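**Who reviews an inspector general's report when the inspector is under investigation?**

The Jekgate procurement inquiry closed in April with no charges. A second panel is now looking at the inspector's own handling of the Dultel memo. Does the first report stay valid?

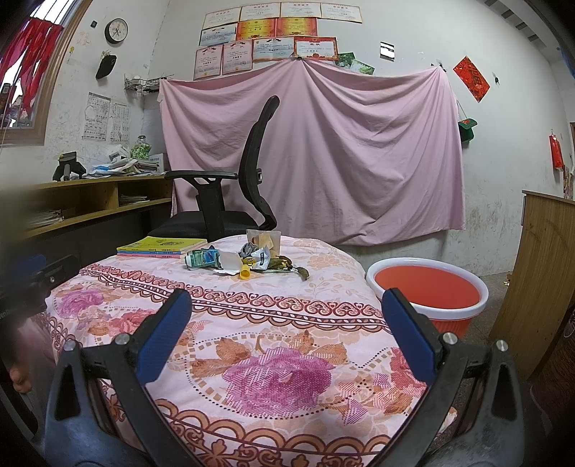 It stays valid until it is withdrawn in writing. Opening a second inquiry changes nothing in the record. Check section 9 of the charter – the panel can only recommend.

**Reply 2**

Mostly agree, but the exhibits are a separate matter. The release ran to 3,401 pages, and roughly 2,000 of them were redacted. You have 14 days to appeal a redaction, counted from the notice.

**Reply 3**

same thing happened with Gentile, they just dropped it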